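Small garden corner, notes for my talk at the Dreltdale library
Thursday, 30 minutes with questions

Before I start
Check that the microphone works. Put the water glass on the left, because last time I pushed it over with my papers. Wait until the people at the back have sat down. Speak slowly.

Opening
Good evening, and thank you for coming. My name is Florian Brunet. I live in an apartment without a balcony, and for six years I have kept plants there, and lost many of them. Tonight I would like to talk about the place where I do the work. I mean the table, the walls above it, and the few tools I use.

(Ask: who has a garden? Who has only a window? Wait for the hands.)

Part one — the table
My first potting table was the kitchen table with newspaper on it. Every time I had to clear it before dinner, so I did the work in a hurry. I broke roots, I lost labels, and there was soil in the butter. When I moved to Novton Street I decided that one table would stay a plant table, also in winter.

Choose a top that you can wipe. A stone pattern is pleasant, and small dirt does not show so much on it. My own table was a bare board for the first year and it drank all the water I spilled. If the board is all you have, put an oilcloth on it and fold the cloth under at the corners.

Tall things go to the back corner. A plant with wide leaves needs the corner, where no sleeve will catch it. Bottles stand together and not in four different places. The trowel stays in front, where the hand goes first.

(Show the picture now. Leave it on the screen while I speak about the walls.)
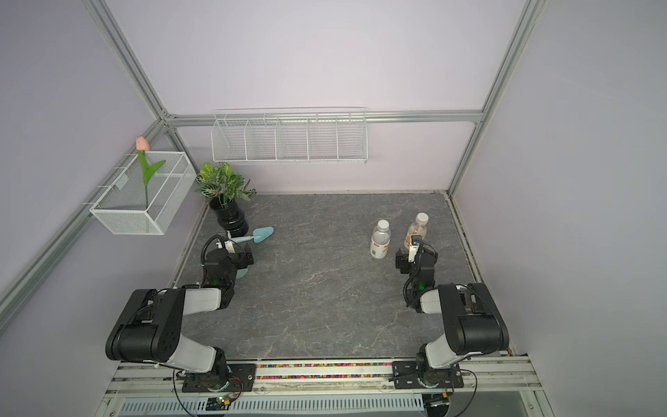
Gwenaël Charpentier wrote to me after I gave this talk in spring that baskets on the wall are a bad idea for anything which must be watered. The water runs down behind, she said, and you find it only when the paint comes off. She keeps her living pots on trays and puts only dry things or artificial flowers on the wall. I think she is right, and I have changed my advice since then.

Part two — the walls
A wire basket on hooks is good because you can lift it off and wash it. An artificial tulip is happy in it the whole year. People sometimes smile at artificial plants, but in my dark hallway I have two and I am not ashamed. (Pause here, somebody usually laughs.)

A long wire rack with divisions is for the small packets. Seeds in one part, string in another, labels and pencil in the next. Do not fill every part on the first day. I did this, and after a month the rack was so full that I went back to using a shoe box.

Fix the rack to something strong. Mine fell down at two in the morning with all the seed packets in it — I thought a person was in the apartment.

Part three — bottles
Please write on your bottles. I know it is boring advice. A clear bottle lets you see how much is left, but many liquids look nearly the same, and after the winter you will not remember. I write the name and the month, for example "leaf wash, July". Never put plant food in a bottle which had a drink in it, above all when there are children in the home.

Part four — the trowel
One trowel is enough. Mine has a pointed blade, and I like a light color because a green one disappears among the leaves. Wipe it after each use and do not leave it standing in the pot. For very small pots I use an old spoon.

What it cost me
Read these slowly, people like to write them down.
Table, second hand: 190.
Rack, basket, hooks and screws: roughly 300 at Cevby, but I bought too many hooks.
If there is a question about the ready-made plant bench from Dai: it was 1,099 when I looked, and it did not fit through my door.

Questions
If there are none, ask who has had trouble with small flies. There are always flies.

Remember to give back the key to the room and to take the seed packets from the front table.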